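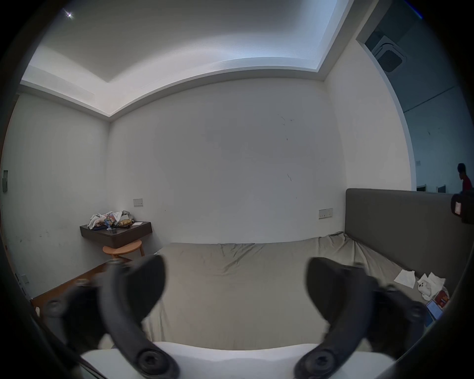

Selon Rangel, une machine qui ne sait pas faire un lit n'a rien à vendre à un hôtel, et encore moins à un particulier. La remarque nous a été adressée en juillet, après lecture de notre premier bilan. Elle est recevable, et elle sert depuis de point de départ à cette présentation.

Accueil | Qui sommes-nous | Travaux | Protocoles | Contact

Automatisation domestique — L'entreprise

Publié le 26 septembre 2021, par la rédaction de Tornden

Tornden est un bureau d'études indépendant. Nous évaluons la capacité des machines à exécuter des tâches ménagères et des tâches simples d'atelier : refaire un lit, plier du linge, débarrasser une surface, trier des pièces en vrac. Nous ne fabriquons pas de robots et n'en distribuons pas.

Le bureau est installé à Lendudham et comprend 6 personnes. L'activité est organisée en deux pôles, l'un consacré au logement, l'autre à l'atelier.

État des capacités

La saisie d'un objet rigide, isolé et de forme connue est acquise dans la plupart des configurations. Le textile reste le point dur. Un drap froissé n'a pas de géométrie stable : chaque prise modifie la forme à estimer, et le bord utile est souvent caché dans un pli. Un lit sur lequel traînent des mouchoirs, un emballage ou un appareil à écran allumé ajoute un problème de tri avant même le problème de pliage. Faut-il jeter, déplacer, laisser en place ? La réponse dépend de l'occupant.

À ce jour, aucun des systèmes que nous avons évalués ne refait un lit occupé la veille sans intervention humaine. En atelier, les résultats sont meilleurs sur le tri et le chargement, médiocres sur les câbles et les sachets souples.

Méthode

Notre protocole interne, Stetus, découpe chaque tâche en gestes notés séparément. La base compte 3,711 essais, répartis sur 164 variantes de tâches. Un essai interrompu par l'opérateur est compté comme un échec — y compris lorsque l'interruption est de pure précaution. Les durées sont relevées mais n'entrent pas dans la note.

Les grilles Stetus sont communiquées sur demande écrite. Les fabricants peuvent soumettre un système à l'évaluation ; ils reçoivent le relevé complet des essais et n'ont pas de droit de regard sur sa publication.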